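Quiénes somos

Drokia es un medio digital independiente dedicado a la política municipal y comarcal. Seguimos los plenos, las comisiones, los presupuestos y las elecciones locales de seis municipios, casi todos demasiado pequeños para que un periódico provincial mande a alguien cada mes.

Empezamos como un boletín por correo electrónico. Thảo Đỗ asistía entonces a los plenos de Brisita y enviaba un resumen a quien se lo pedía. En las elecciones municipales siguientes el boletín llegaba a 902 direcciones y los candidatos ya contestaban a nuestras preguntas por escrito. Poco después abrimos la web y dejamos de cubrir solo Brisita.

Qué publicamos

El grueso de nuestro trabajo son las crónicas de pleno. Las publicamos al día siguiente, con el orden del día, el sentido del voto de cada grupo y el enlace al acta cuando el ayuntamiento la cuelga, que a veces tarda bastante. También explicamos los presupuestos partida por partida, seguimos los contratos menores y mantenemos un archivo de promesas electorales que se actualiza dos veces por legislatura.

En campaña cambiamos de ritmo. Enviamos el mismo cuestionario a todas las candidaturas, con el mismo plazo y el mismo límite de palabras, y publicamos las respuestas sin retocar. Si una candidatura no responde, lo indicamos y dejamos su espacio en blanco. La noche electoral damos los resultados mesa por mesa – en las últimas municipales fueron 163 mesas en toda la comarca – y los comparamos con los de la convocatoria anterior.

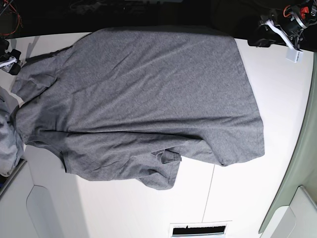

¿Apoya Drokia a algún partido o candidato?
Ninguno recibe nuestro apoyo. No pedimos el voto, no publicamos editoriales en campaña y no aceptamos publicidad de partidos, coaliciones ni agrupaciones de electores en ningún momento del año.

Quien trabaja en la redacción no puede militar en un partido ni figurar en una lista. Si alguien decide presentarse, deja la redacción antes de que se publique su candidatura y no puede volver hasta pasada una legislatura completa. Ha ocurrido una vez y se aplicó así.

Equipo

Thảo Đỗ dirige el medio y se encarga de la información de Brisita. Oanh Âu es jefa de redacción y edita las crónicas de pleno. Finn Kasten lleva los datos: resultados electorales, presupuestos, padrón y contratos. Shewit Tamiru cubre Tetteh y los municipios del valle, además de los asuntos de la mancomunidad (agua, residuos y transporte). Thảo Châu se ocupa de las suscripciones, la administración y el correo de los lectores.

Contamos además con corresponsales que cobran por pieza. Sus nombres aparecen siempre en la firma.

Cómo nos financiamos

Drokia lo edita Truvarari, una cooperativa sin ánimo de lucro formada por las personas que trabajan en el medio. Los ingresos vienen de tres sitios: las cuotas de los suscriptores, la publicidad de comercios de la zona y los talleres que damos en institutos sobre cómo funciona un ayuntamiento.

Tenemos 1000 suscriptores de pago. La publicidad institucional se acepta solo cuando se reparte con criterios públicos, y la cantidad que recibimos de cada administración figura en las cuentas que colgamos en mayo. Ningún anunciante ve un texto antes de su publicación.

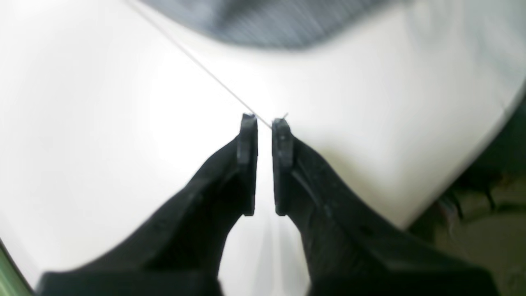 Las cuentas incluyen también los sueldos de la plantilla, lo que pagamos a los corresponsales y el coste de las solicitudes de acceso a la información que acaban en recurso. Cualquier suscriptor puede pedir aclaraciones por correo, y las respuestas de interés general se añaden al documento.

Correcciones

Cuando nos equivocamos corregimos el texto y lo indicamos al pie, con la frase original y la corregida. Los errores en cifras electorales se avisan además en el boletín. No borramos artículos a petición de cargos públicos. Si un particular pide que se retire su nombre de una noticia antigua, Oanh Âu estudia el caso y responde por escrito.

Cartas y réplicas

Publicamos cartas de vecinos y de cargos electos con nombre y apellidos. El máximo son dos folios. En el último tramo de campaña suspendemos la sección – la retomamos cuando termina el escrutinio – y solo admitimos réplicas a informaciones ya publicadas.

Dónde estamos

La redacción está en Brisita, en la planta baja, a dos calles del ayuntamiento. Abrimos al público por la mañana, de diez a una. Las tardes de pleno conviene escribir antes de venir. Para avisos sobre convocatorias, documentos o actas que no aparecen en el portal municipal, lo más rápido es el formulario de contacto, que leen Thảo Châu y la persona que esté de guardia.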